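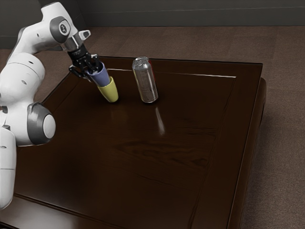 Figure 3. Simulated arm and gripper with two stacked cups.

Home | Issues | Authors | Submit | Contact

4.2 Monthly fees and time on market

The sample consists of 2,283 resale listings of condominium units in the lakeside districts of Fledness and Skundodham. A listing enters the sample on the day it is first offered and leaves when a contract is signed or the listing is withdrawn. We removed 297 records in which the monthly association fee was missing or had clearly been entered as a yearly amount. Where the two readings could not be told apart, the record was also removed.

Time on market is modeled as a duration with withdrawal treated as censoring. The covariates are floor area, floor level, building age, water view, assigned parking, and the monthly fee divided by floor area. Asking price enters as the residual from a first-stage price equation, so that the coefficient reflects how far a unit is priced above or below similar units in the same district. Standard errors are clustered by building.

Higher fees per square foot are associated with longer time on market in both districts. The effect is larger in Skundodham, where most buildings were put up by a single developer (Wragg) and differ little in layout. Buyers there compare units mainly on cost, and the fee is the part of that cost that varies most from one building to the next. In Fledness the building stock is more mixed, and the fee coefficient falls by half once building age is included. Older buildings in Fledness have both higher fees and longer sale times, and our data do not let us separate the two fully. 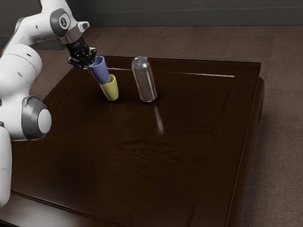
Figure 4. Gripper on blue cup, yellow cup below, aluminum can to the right (simulation).

A second question is what the fee pays for. Listings taken from the Alunau database include a free-text field in which agents may state whether the fee covers water, building insurance, or a reserve for repairs. We coded each of these as present or absent. Insurance coverage shortens time on market at a given fee. Reserve contributions have no clear effect, even though an underfunded reserve exposes the buyer to special assessments. In the listings that mention a past special assessment, the typical amount was about $3,000 per unit.

Disclosure in the free-text field is voluntary, and agents with a favorable fact to report are more likely to report it. The coefficient on insurance should therefore be read as an upper bound. Restricting the sample to agents who completed the field for all of their listings reduces the estimate but leaves its sign unchanged. Section 4.3 repeats the analysis with building fixed effects.

Comments (2)

Kieran Whiteley
Were units sold with a tenant in place kept in the sample? In my district they sit much longer whatever the fee is.

reader_k
Would like to see the first-stage price equation in an appendix. Also, does water view mean any view or only a full one? The listings I read use the term very freely.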